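Ceridix Wall Lining for Guest Rooms
Product code 1582
Skurno Interiors - Wall and Ceiling - Hotels and Serviced Rooms

Description

Ceridix is a prefinished lining panel for the internal walls of hotel bedrooms, serviced flats and staff accommodation. It is fixed over sound plaster, plasterboard or old paintwork and needs no further decoration. The panel has a mineral core with a factory-applied coloured face and a plain balancing sheet on the back. Overall thickness is 10 mm including both facings.

The lining is meant for dry rooms. It may be used in a bedroom that opens onto a shower room, provided that the panel stops at the outside of the door lining and does not return into the wet area. For shower rooms see the separate page for wet wall board.

Ceridix is a surface lining only. It adds no useful strength to a partition and must not be counted towards the fire resistance or the acoustic rating of the wall behind it. Where either is being upgraded, finish that work and have it inspected before the lining is fixed.

Panel sizes

Panels are supplied in two heights. The tall panel is cut to order from full board and covers floor to ceiling in one piece. The short panel is 1906 mm high and is used with a top rail, leaving painted wall above. Both heights come in one width, and any narrower width needed at a corner or beside a door is cut on site.

Panels are square to within one millimetre across the diagonals. All four edges are sealed at the works. A site-cut edge has to be sealed again before fixing, using the clear edge sealer sent with each order.

Colours

Chalk, Light Grey, Fog, Putty and Deep Green. All five are matt. Fog and Light Grey are close to one another under warm lamps and should not be mixed on the same wall. Chalk shows scuffs from suitcases sooner than the others and is better kept for walls away from the door and the luggage bench.

Small differences of shade occur between batches. The batch mark is stamped on the back of every panel. Complete one room from one batch, and order enough spare panels at the start to cover later repairs to that room. 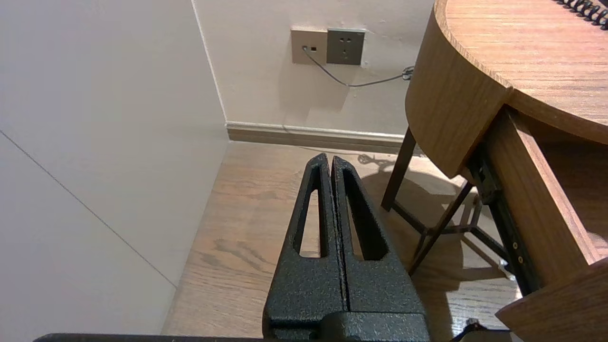

Joints

Panels meet on a Frei joint strip, which is a thin aluminium section with a flat back and a narrow upstand. The panel edges sit against the upstand on both sides and leave a shadow line on the face. The strip is available in natural, black or a match to any of the five panel colours.

Butt joints without a strip are allowed on walls no longer than three panels. The joint will then show as a fine line and may open slightly in the first heating season. We do not accept this as a fault.

Internal corners: run the first panel hard into the corner and bring the second up to its face, leaving two millimetres for the corner bead. External corners take the Frei corner section, which has to be fixed before either panel. Mitred external corners are possible but they chip, and we do not supply replacement panels for mitred corners that have been damaged in use.

At the floor, leave a gap of five millimetres. It is covered by the skirting. On timber floors the skirting is fixed to the wall and never to the floor. On carpet, fit the lining first and dress the carpet to the skirting afterwards.

Fixing

Two methods are approved.

Adhesive. Skomeo Grab is applied to the back of the panel in vertical beads at 100 mm centres, with a continuous bead around the edge. Do not apply in dabs. Press the panel back with a flat board working from the middle outwards, and prop it until the adhesive has taken. Skomeo Grab stays workable for several minutes after the panel is offered up, and small corrections can be made in that time by sliding. Do not pull a panel off and replace it on the same adhesive.

Hook rail. Aluminium rails are screwed to the wall and matching hooks are fixed to the back of the panel at the works. The wall has to be flat, and the rails packed out to a line. Hook rail adds to the projection of the lining, and sockets, switch plates and door linings need to be allowed for when measuring. Panels on hook rail can be lifted off and put back, and this method is recommended behind headboards where wiring is likely to be altered during the life of the room.

The two methods should not be mixed on one wall.

Preparing the wall

Remove wallpaper completely. Scrape back flaking paint and wash the wall with sugar soap. Fill holes deeper than three millimetres. Gloss paint must be abraded all over. New plaster is to be left until it is dry throughout, and the moisture reading taken at low level behind the bed position as well as in the open part of the wall, where drying is faster.

Distemper is still found in older hotels, mostly under several coats of later paint. It will not hold adhesive. Test by pressing strong tape to a scraped area and pulling it away sharply. If powder comes off with the tape, use hook rail.

Bring the panels into the room the day before fixing and stand them on edge on battens with air between them. The heating should be at its normal setting.

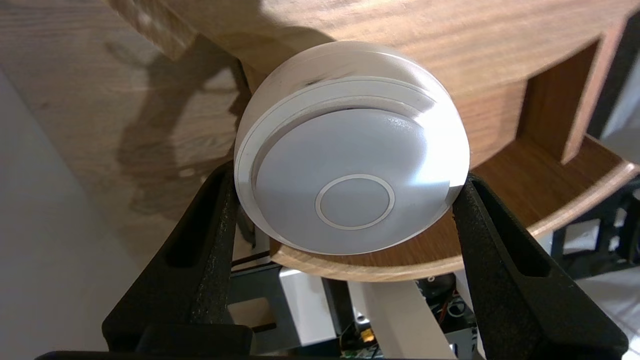
Cutting

Ceridix can be cut with a fine-toothed circular saw or plunge saw, face down, or with a hand panel saw, face up. Track saws give the cleanest edge. Jigsaws are suitable for socket openings only. Drill the corners of all square openings before cutting between them, as a sharp internal corner is where a panel will crack.

The core produces fine dust. Use extraction at the blade and wear a suitable mask. Cutting should be done outside the bedroom wherever there is carpet or upholstery already in place.

Round holes for pipes are made with a hole saw eight millimetres larger than the pipe. Split collars are available to match.

Fixing loads to the lining

Nothing heavier than a framed print may be hung from the panel itself. Mirrors, televisions, wardrobe rails, luggage racks and wall lamps on arms must be fixed through the panel into the wall, using a sleeve the same length as the panel thickness so that the screw does not crush the core. Sleeves are sold in bags of twenty.

Headboards are a common cause of damage. A headboard that hangs from the wall needs its own battens fixed through to the structure. A headboard that stands on the floor and leans on the lining will rub, and two felt strips should be fitted to the back of it at the height where contact is made.

Bedside furniture should stand clear of the wall by the thickness of a plug or have a cable notch at the back. Flexes trapped between a table and the panel leave a mark in the matt face that does not polish out.

Technical data

Core: mineral board, no added wood fibre
Face: coloured decorative layer, matt
Back: plain balancing sheet
Thickness: 10 mm
Edges: square, sealed
Use: internal, dry, heated rooms
Fixing: Skomeo Grab or hook rail
Jointing: Frei strip or butt joint (short walls)
Packed: two panels face to face with foam between

Fire test reports are issued by batch and are sent with the delivery note. Copies are available on request before ordering. Please state whether the panel will be bonded or rail mounted, as the reports are separate.

Cleaning and care

Wipe with a soft cloth and warm water with a little washing-up liquid, then with clean water. Work upwards from the bottom of the panel to avoid runs. Ballpoint and lipstick can be removed with white spirit on a cloth, wiped off at once. Do not use cream cleaners, abrasive pads or melamine sponges. They raise a shine on the matt face.

Housekeeping trolleys should have rubber corners. Where a trolley is brought into the room, a rail at trolley height is worth fitting along the entrance wall.
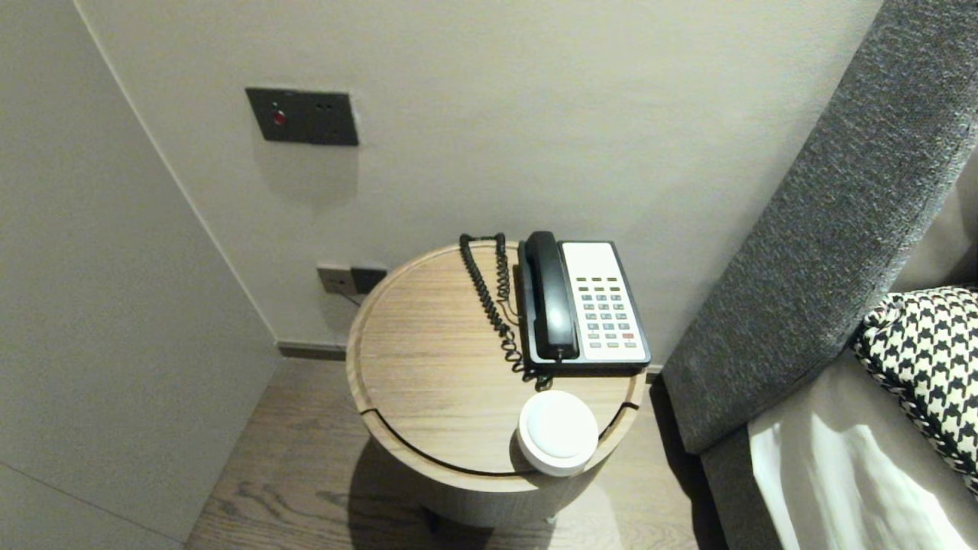
Repairs

Shallow scratches that have not reached the core can be filled with the coloured wax stick for the panel shade. Warm the stick, press it across the scratch and level with a plastic scraper. Deeper damage means replacing the panel.

To replace a bonded panel, cut it vertically down the middle with the saw set to panel depth and lever each half outwards from the cut. The joint strip usually survives this if the first pull is made slowly. Clean off the old adhesive to a flat surface. To replace a panel on hook rail, remove the top rail or ceiling trim, lift the panel by the thickness of the hook and draw it forwards.

We keep all five colours in regular production. The earlier gloss finish, sold under the same code, was withdrawn and cannot be matched.

Ordering

Send a plan and an elevation of each wall with openings marked. Measure the height in three places and give the smallest figure. State the colour, panel height, fixing method and strip finish. For repeated rooms, measure every room. In older buildings, rooms drawn alike are seldom alike on site.

Lead time is four weeks for short panels and six weeks for panels cut to order. The works is closed for two weeks in August, and orders received in that period are entered on the first day after reopening. Part deliveries by floor can be arranged if the order of floors is given at the outset - it cannot be changed once the pallets have been made up.

Deliveries are kerbside. Panels are heavy and need two people each. Check that the lift or stair will take the panel on edge before choosing the tall size.

Samples

A hand sample of each colour is sent free of charge. A full-width sample with a Frei strip fitted is charged and the cost is deducted from an order for four rooms or more. Samples are from current stock and do not fix the batch.

Related items

Frei joint strip, natural, black or colour matched
Frei corner section
Skomeo Grab, cartridge or foil
Hook rail and hooks
Clear edge sealer
Fixing sleeves
Wax stick, five shades
Skirting, primed or colour matched

Page last revised Sep 24, 2019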